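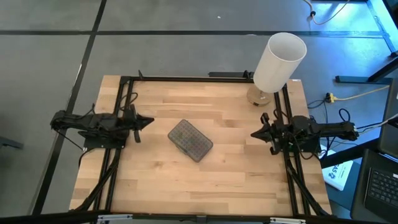 Two arms, one gray plastic case, one lamp supervising.

Can a Robot Do My Chores Yet? Questions We Get at Rahimi

Can it do the dishes?
No. Next question.

Can it do anything?
Small jobs at a table, on a good day. Picking things up, putting them down, opening a box somebody has left within reach. If your household chores all happen on one tabletop and never involve soup, you may be our ideal customer.

Why two arms?
Try opening a lunchbox with one hand. Lids are harder than they look, and thin plastic ones are the worst.

How reliable is it?
Our shop in Floltville logged 298 tries at sorting small parts last September. Obaidul Haque has the full results and will read them to you if you sit still. The short version is that he still sorts the small parts.

Is it faster than a person?
Gudrun Westerberg raced it at clearing a table. She had time to make coffee, drink it and come back to offer advice.

Will it fold laundry?
It will fold a washcloth. A fitted sheet beats most of the staff too, so we don't hold that against it.

Do I need to watch it?
Yes. Stay out of reach of the arms while they're powered, and keep pets and sleeves out too.

What should I buy in the meantime?
A dishwasher. It's a robot that had the sense to stay in its box.

When should I ask again?
We update this page when an answer changes. The last one to change was the washcloth.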